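Sostby House Residents' Association
Minutes of the January meeting

Place: common room, ground floor
Start: 7:10 in the evening
Present: residents from 13 apartments, and the representative of Bagheri, our building manager
Minutes written by the secretary

1. Opening

The chair opened the meeting and asked if everybody had received the agenda. Two households on the third floor had not received it, and copies were given to them. The minutes of the last meeting were accepted with one correction: the bicycle room is closed at 10 in the evening, not at 9.

2. Heating

Several residents of the north stairs said again that their radiators stay cold in the morning. Bagheri answered that the pump was checked in December and no fault was found. The residents did not agree with this answer. After discussion it was decided that Bagheri will send the heating company to visit between 6 and 8 in the morning, when the problem is present. Residents who want their radiator to be looked at should write their apartment number on the list by the mailboxes.

3. Stairs and lighting

The new lamps in the south stairs work well, but the timer is too short for people who walk slowly. Bagheri will make it longer. The question of painting the stairs was moved to the spring, when we will have the offers from the painters.

4. Common room

The rule for booking was discussed for a long time. At present one household can book the room as many times as it wants, and some families feel that they never get a free evening. Proposal: every household can book not more than 2 evenings in one month. The proposal was accepted, with one vote against.

The fee stays at 40 for an evening. A proposal to make it 38 for residents who clean the room themselves was not accepted, as the difference is too small to be worth the paperwork.

It was also asked if the association should keep small furniture in the room, for pens, keys and the booking book. The meeting was in favor of wood, and the chair will ask for prices. 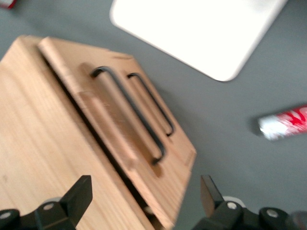 5. Summer trip and food evening

The trip group reported that the bus to the lake can be reserved until March. Some 40 residents have shown interest, but only a few have paid. The last day for payment will be announced on the board.

For the food evening, the restaurant Padum has offered to prepare rice and two hot dishes, and the bakery Bindis can bring bread and sweet pastries. The meeting prefers to accept both offers. Drinks will be bought by the association — no alcohol this year, as decided before. One resident asked for more water and less soda. This was noted. 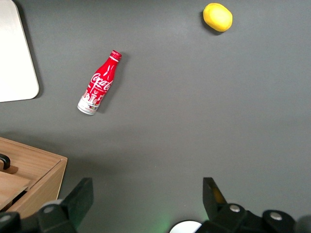
Coca-Cola in aluminum bottle

6. Other questions

The door to the garbage room does not close by itself. Bagheri will repair it. Residents are asked not to leave cardboard boxes outside the door, also when the containers are full.

A resident wished to know if the laundry times can be changed on holidays. The board will answer at the next meeting.

7. Closing

The chair thanked all for coming. The meeting was closed at 8:50. The next meeting is in March, same place and same time.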